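Draltmont Forms for Websites

Home / Products / Website Add-ons / Draltmont Forms

Version notes updated 10 July 2026

Draltmont Forms is a contact form builder which you install on your website one time and then use on as many pages as you want. It works with the most common content management systems and also with plain pages which you wrote by hand. You do not need to know any code. If you can write an email, you can make a form with it.

Many owners of small websites put only an email address at the bottom of the page and hope for the best. It is a simple way, but it brings much spam, and the visitor often forgets to tell you the important things, for example the date or the order number. With a form you ask for these things directly, and the visitor sees which of them are required.

What is included

The basic package comes with 12 ready form layouts. There is a short contact form, a long contact form, a request for a quote, a booking request, a newsletter sign-up, a feedback form and several others. Every layout can be changed. You can move the fields with the mouse, give them other names, or remove the ones you do not need.

The look of the form follows the theme of your website. We tested it most with our own two themes, Classka and Mesetti, so with these the form will fit from the first minute. With other themes you may need to adjust the color of the button and the space between the lines. Both settings are under Appearance, in the same window.

Field types: text, long text, email, telephone, date, number, drop-down list, check box, file upload, hidden field.

Languages of the error messages: English, Spanish, French, German, Italian, Polish, Portuguese and Dutch. If your language is not in the list, you can type your own messages, and they will be saved together with the form.

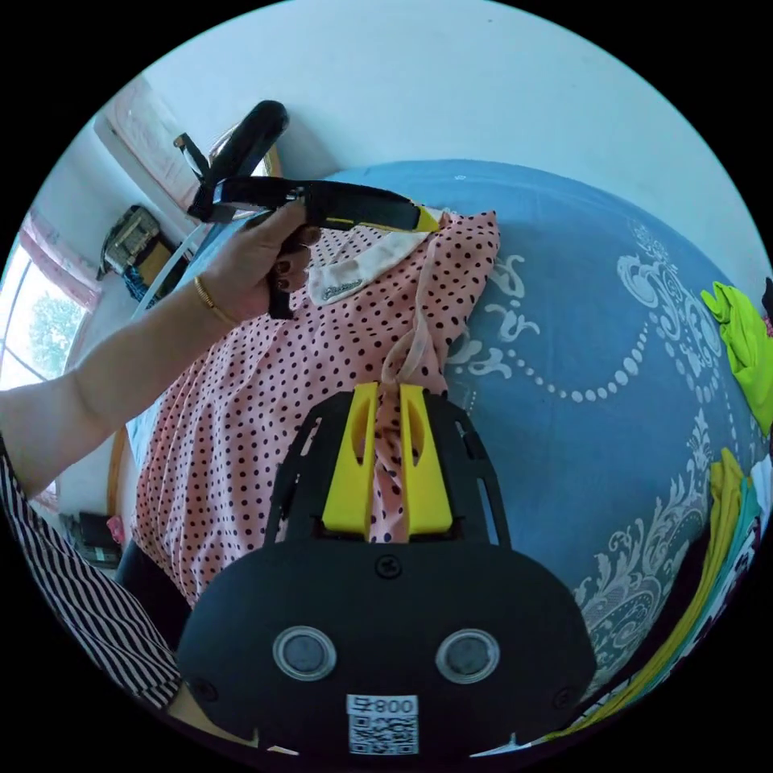
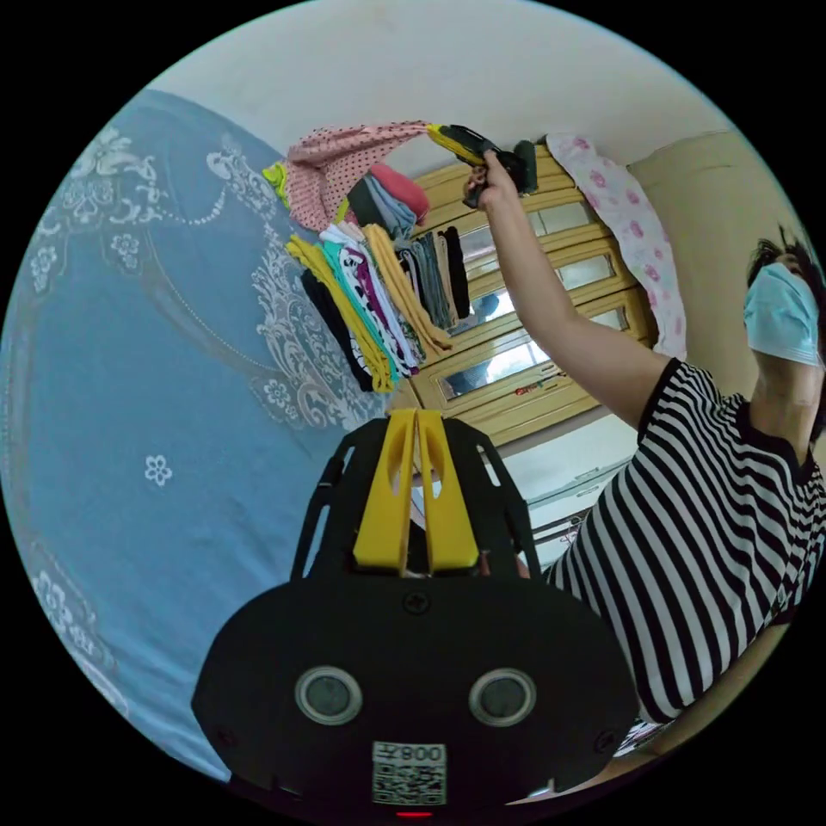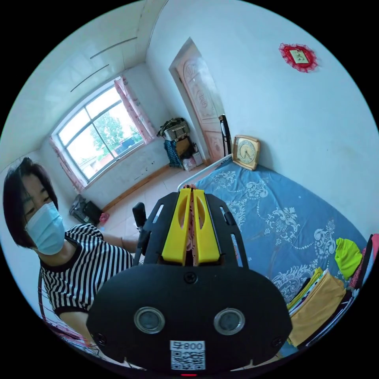

How the messages reach you

When a visitor presses the Send button, the message goes to two places. One copy is sent to your email, and the other is kept in the Inbox page inside your website's dashboard. We recommend that you look at the Inbox at least in the first days, as some hosting companies are slow with email which comes from a website. If your emails do not come, please open Settings, choose Delivery and enter the data of your normal mail account there. After this step the form will send through your account and not through the server of the host.

You can also send different messages to different people. For example, questions about invoices may go to one address and technical questions to another. To do this, add a drop-down list to the form and write one email address next to each choice. The visitor does not see these addresses.

Protection against spam

The form has a hidden field which only automatic programs fill in. When this field is filled, the message is put in the Spam folder and you receive no email. There is also a time check: a message sent too quickly after the page was opened is treated in the same way. We did not want to ask your visitors to solve puzzles with small letters, but if you like them, you can switch them on.

Please empty the Spam folder from time to time. It counts toward your storage limit.

Packages and limits

Basic: 3 active forms, 1,000 stored messages, one website.

Plus: 8 active forms, unlimited stored messages, one website, file upload up to the limit of your host.

Studio: unlimited forms and messages, for people who build websites for clients. The license may be moved from one website to another.

When the Basic package reaches its limit, new messages still arrive in your email. They are only not kept in the Inbox until you delete some old ones. You can change to a bigger package at any moment, and your forms stay as they are.

Using it together with Nicholas

Nicholas is our backup tool. If both products are installed, Nicholas will save your forms and the stored messages with every backup. You do not have to set anything. If you use a backup tool from another company, please check that it saves the whole database, otherwise the design of the forms may be lost when you restore the website.

Installation

Download the package from your account page. In your dashboard open Add-ons, press Upload and choose the file. Do not unpack it before. After the upload press Activate, and a new item called Forms will show in the menu on the left side. Enter your license key, choose a layout and press Insert on the page where you want to have it.

For plain pages without a dashboard, please use the file with the word "standalone" in its name. The instructions are inside, in a text file.

Before you buy

Please check with your hosting company that sending of email is allowed on your plan. On some free plans it is blocked, and then you will have only the Inbox. The form also needs JavaScript in the visitor's browser for the file upload. All other fields work without it.

Questions about the license can be sent from the Support page. Please write the name of your theme and the version of the add-on, which you find at the bottom of the Settings window.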